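I have been a member at the Bruswood courts for longer than my knees would like, and every April, when the new club ladder goes up, I find myself grumbling about the same thing (my poor family can recite it by now). We rank people far too eagerly on what they did last summer, and we let them sit on it.

Take our own top 2. Both are lovely players, and both have hardly picked up a racket since the autumn, yet there they are, safe as houses. 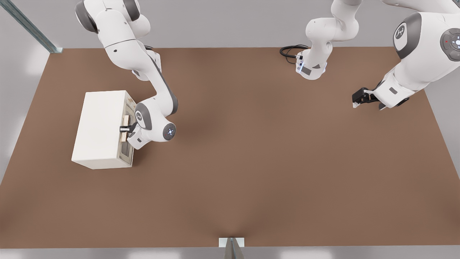 Meanwhile young Wanigasekara has been over to Hastthorpe and back in all weathers, won 5 matches on the trot, and moved up a grand total of 2 places. I do think that's a shame! A ladder ought to give you a reason to turn out on a wet evening, and ours gives you a very good reason to stay at home with your feet up.

My suggestion, for what it's worth, is that points should fade a little each month, so that anyone sitting on 300 of them has to come out and play now and then to keep them.

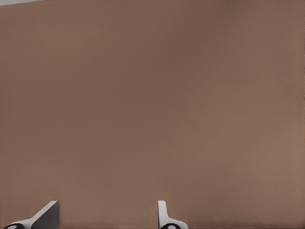 Valeriano Nieto wrote back to me that fading points would be hard on anyone with a bad shoulder or a new baby, and that a player who earned a place fairly shouldn't lose it for being poorly.

He has a point, and I've chewed it over on many a walk home. Perhaps a player who is hurt could ask for their points to be frozen, as they do over at Usau.

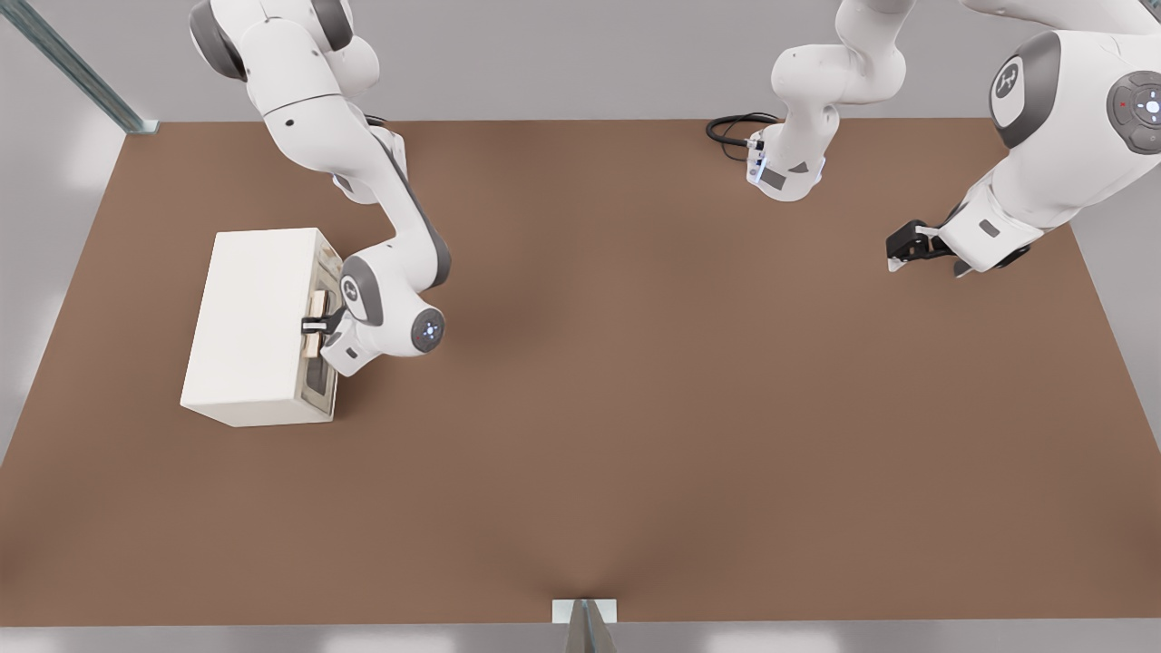 I'd still want the rest of us to be chased a bit, me included, and I say that as someone who would drop like a stone by June.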